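Dirnance > Notes > Kitchen and Pantry
Search this blog Go
March
By Niall Gunn

I have been meaning to write about small cereal boxes for a while. The kind I mean are the single-serve ones that come in a mixed pack. We buy them at the Mikkelsen warehouse store outside Plukavham, and for years they lived in a heap at the bottom of the pantry. The full-size boxes stay put. The little ones fall over if you shut the door too hard.

So I tried them on a wooden shelf unit, set out on the butcher-block table where I could get at it from both sides. 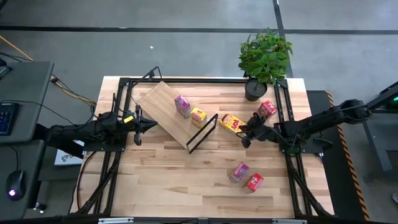 3 min read

Two yellow, two purple, two red. I started with one of the yellows and one of the purples on the shelf board and left the rest on the table. I had no plan beyond that. The shelf sits diagonally, and I kept it that way because a straight shelf on that table hides whatever is behind it. The plant stayed as well.

What I wanted to settle was whether to stand them up or lay them flat. Standing up takes less room, and you can read a side panel without picking anything up. Lying flat is steadier, but then the big picture on the front faces the ceiling – fine on a table, useless on a shelf above your head.
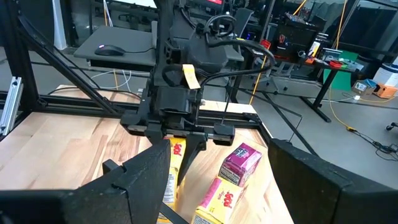
Niall Gunn
Writer and editor, Dirnance

The Pops is easy to pick out either way. Yellow with red letters reads from across a room. The purple and magenta boxes are harder for me to tell from the red ones early in the morning, so I now keep those two colors apart.

My pantry shelf is 16 inches deep, which is too deep for this. Anything at the back is forgotten until it goes stale. I bought a Plusar riser to lift the back row and sent it back after 7 days. It was too tall for the boxes and wobbled.
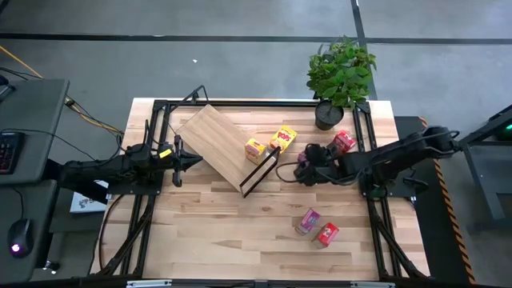
Both yellows beside the wooden shelf, reds over on the right.

For now I am grouping by color and standing up whatever will stand. Opened boxes go in front with the top folded down. I also stopped taking the outer wrap off the second pack until the first one is finished – that cut the mess more than the shelf did. Next month I want to do the tea, and the drawer under it with all the loose packets.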